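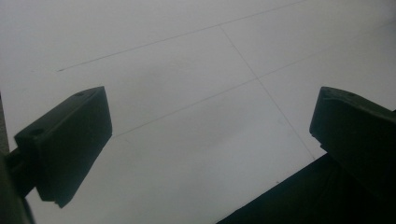
Usus was asked how it felt to work with the hand-held gripper for a whole shift, and the reply was that the wrist notices before the hand does, and that anybody comparing two of these tools ought to carry each one for a morning before saying a word about the jaws.

It was a fair remark to begin with, and it set the tone for a friendly, slightly drawn-out comparison at the Prunix workshop, where the team has spent the past weeks deciding which finger design to keep on its hand-held grippers before the next round of recording starts. There are 2 designs left in the running. One is the blocky finger the shop has been using since May, and the other is a slimmer one from Veno with a softer pad on the inside face.

Anyone who has followed the project will remember that the first fingers were a good deal thinner, and that they flexed whenever a person squeezed hard on something stubborn like a jar lid. The blocky version was drawn up to cure that, and by most accounts it has. It holds a mug by the rim very nicely, it doesn't mind being knocked against a table leg, and a new pair can be fitted over a coffee break (a long one, the people who do the fitting would like it noted).

Where the Veno finger pulls ahead is with small, flat things. Coins, keys, a playing card lying on a hard floor — all of these came up more easily with the softer pad, and the team was generous in saying so. Each design went through 52 pickups with the same set of household objects, and each was handled by 12 different people, some of whom had never held a gripper before and were very cheerful about dropping things.

The camera matters in all this too, and took up a surprising share of the afternoon's talk. With the lens riding on the tool, the fingers are always in view, and a wider finger hides more of whatever is being reached for. Agudelo, which supplies the camera mounts, has offered a bracket that lifts the lens a little higher. The higher bracket shows more floor between the jaws, but it also makes the tool top-heavy, and that brings everyone back around to the matter of wrists.

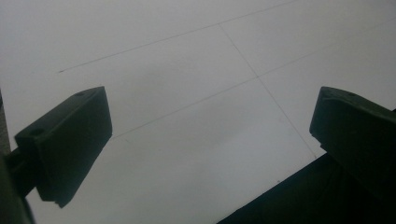
Both fingers in view of the gripper's own camera, with the jaws apart over the tiled floor.

Bare-floor recordings are being kept alongside the pickups, so that the view from each bracket can be compared with nothing in the jaws. It isn't the most thrilling footage to sit through, but it has been a real help in settling arguments over how much of the picture each finger takes up.

For now the shop is leaning toward keeping the blocky finger and borrowing the softer pad, if Veno is happy to sell the pads on their own. A sample set has been requested. The higher bracket will get another week of use before anyone makes up their mind, and people who took part in the first round are warmly invited back to try it — the sign-up sheet is by the workshop door.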